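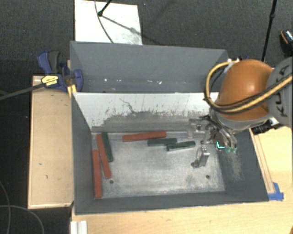

Why Paint Falls Off Things (and Where It Goes First)

Paint has one job, which is to stay where it was put. It is surprisingly bad at this. Look at any bin, drawer, toy box or garage shelf that has had a few years of blocks, tools or boots thrown into it. There will be bare patches, smudges and at least one scratch that everybody in the house says was there already.

How thick is paint, anyway?

Thinner than you would guess. A coat on a metal box is often about as thick as a sheet of paper. Everything underneath is relying on that. If you think this sounds like a poor plan, wait until you hear about the shell of an egg.

Paint goes on wet and turns hard as it dries. Once it is hard it grips the surface, mostly by holding on to tiny bumps and dents that are too small for you to see. A very smooth, shiny surface gives paint less to hold. That is why painters rub things with sandpaper first. It looks as if they are wrecking the thing, and for a few minutes they are.

Why does the bottom go first?

Blocks are lazy. Drop one in a bin and it heads for the lowest place it can find, then slides until a wall stops it. So the floor and the bottom part of each wall take most of the knocks. The top of a wall hardly gets touched, unless somebody has bad aim. This is how you end up with a divider that is still white along the top and a dull, smudgy gray lower down, with a ragged line where one turns into the other.

That ragged line is worth a close look. Paint seldom wears away in a neat stripe. A small chip comes off, and now the paint next to it has a loose edge. The next block catches on that edge and lifts another chip. Chips are like kids leaving a birthday party: once one goes, the rest start looking for their shoes.

Scratch, chip or rub?

A scratch is a line. Something hard or pointed dragged across the surface and plowed a groove, the way a stick does in sand. Scratches can be crooked, as the thing making them is usually bouncing along at the time.

A chip is a missing piece. It comes from a bump, and it has an edge you can feel with a fingernail. (Please don't pick at it. I know you will.)

A rub is slow. It comes from the same soft slide happening again and again, and it leaves cloudy patches with no clear edge at all. If a metal floor has pale clouds and dark stains all over it, it has probably had plenty of rubs.

Try it yourself

You need a clean tin with a lid, a wax crayon and 3 small wooden blocks. Ask a grown-up before you take the tin, especially if there are still cookies in it.

Color the inside walls of the tin with crayon, from the top to the bottom. Press hard. Put in the blocks, close the lid and slide the tin back and forth on a table 153 times. You may stop for a snack at any point. Keep the tin flat, or the blocks will jump about and spoil things.

Open it up and compare the top of the walls with the bottom. Then color the tin again and do it with one block. Is there less rubbing, or does a block with more room hit harder? My friend Othmane Ragab and I got different answers, and we are both still sure we were right.

Crayon wax is much softer than paint, so you get to see in minutes what a real bin takes years to show. Wipe the tin with a warm, soapy cloth before you put the cookies back.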